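Notebook, household tasks
14/10/2020, Ollport room
Written by Hussam, comments from Maxine are marked MM

Continued with the question from last week: which chores can we give to the arm already, and which are still for people only. Maxine wants a short answer for Primgate. I don't have a short answer, so I write here what I think today.

Wiping the gray table: OK. The arm follows the edge well and the force limit is now set at a good value. It still does not know when the table is clean. It does the same number of passes every time, dirty or not.

Carrying the empty tray from the table to the cart: OK if the tray is straight. If I turn it a little, the gripper looks for the handle in the old place and closes on air. Illorero camera settings did not help. The clear plastic is difficult for depth, I get holes in the map where the walls should be.

Tidying small bottles in the tray: not OK. I made 3 tries in the morning and stopped, I was afraid for the caps. The caps are shiny and the depth on them jumps. The bigger problem is the space. When bottles stand close, a person puts the fingers between them and pushes the neighbor a little without thinking. Our fingers are too thick for that. Ngata sells a thinner pair for 650, I asked for the drawing first.

So after lunch I did the same task by hand and tried to pay attention to what I do. It is strange how hard it is to notice. I wrote down:
- I use two hands nearly always. I had planned this task for one arm.
- I bring two bottles together and use one to make the other straight.
- I don't hold by the cap only. Some fingers go down to the body.
- I look at the group, and not so much at the bottle which I hold.

MM: the second point is not in our task list at all. We only have "pick" and "place". Maybe we need "push together" as its own skill?

Yes, I agree. I will add it, but the success test is not clear for me. How close is close?

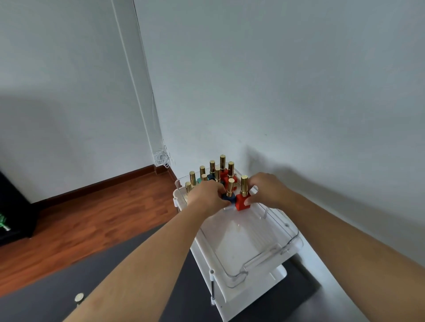
Bottle task by hand: navy and red at the front of the group, one in each hand.

Time by hand I did not measure in a fair way, so no number. For the arm the planner alone needs around 100 seconds before the first movement, and this is too long for any chore in a house. Maxine thinks a person would accept a slow machine if it works at night. Maybe, for wiping. For bottles I would not leave it alone in a room.

Open points:
Ask Ngata again about the finger drawing.
Try tape on the tray walls, matte, to see if the depth holes become smaller.
Second arm: is the old one free before the end of October? MM will ask.
Rewrite the bottle task for 2 arms, start with only a few bottles and more space between them.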